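4.2 Water use at the kitchen sink

The household diaries collected in Bresari and Patotwood show that the kitchen sink is the place where habits differ most from one home to another. In the bathroom, the daily volume is mostly fixed by the fixtures. In the kitchen it depends on who washes, when, and with what patience. For this reason we treat the kitchen separately from the other points of use.

We received 986 usable diary pages. Each page covers one day and has a line for every washing session, with the time of the start, the time of the end, and the method. We defined three methods in the instructions: washing under a running tap, washing in a filled basin, and a mixed method in which the dishes are soaped with the tap closed and rinsed together at the end. Some participants wrote a fourth method of their own in the margin. These entries were read by two of the authors and were placed in the mixed group when the tap was closed during soaping.

The evening session, which usually begins between 7 and 9 p.m., was the longest one in both towns. Morning sessions were short, and many of them consisted only of cups and one plate. It is interesting that the short sessions were almost always done under running water, also in homes that used a filled basin in the evening. Participants explained in the comments that it did not seem worth the trouble to fill a basin for so little. The sum of these small sessions over a week is not small, and the earlier survey in Ibarra, which asked only about the main wash of the day, could not see it.

We also asked about the sink itself. The form had questions on the number of basins, on the depth, and on the presence of drainboard grooves. The type of basin did not separate the homes as clearly as we expected. Homes with two basins used the filled method more often in Patotwood, but in Bresari the difference disappeared when the age of the house was taken into account. Depth had a weak effect — people with a deep basin said that they did not like to fill it, and several of them put a smaller bowl inside.

The meters of the Irus type, which were installed under the sink in 70 homes, recorded the flow at intervals of 6 seconds. They agree well with the diaries on the time of the sessions, and less well on the method. Where the diary says "filled basin," the meter often shows a second period of flow after the first one. We believe that this is the rinsing, which the participants did not consider a part of the washing.

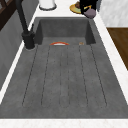
Figure 3. Dark single basin with a grooved floor, set in a white marble-patterned countertop (computer rendering).

How should the rinsing be counted when it is missing from the diary? We add it to the session that comes directly before it, provided that the meter shows the flow before the session on the next line begins.

With this rule, the filled method keeps its advantage over the running tap, but the advantage becomes smaller. The rule was applied in the same way to both towns, and the sessions without meter data were left as the participants wrote them.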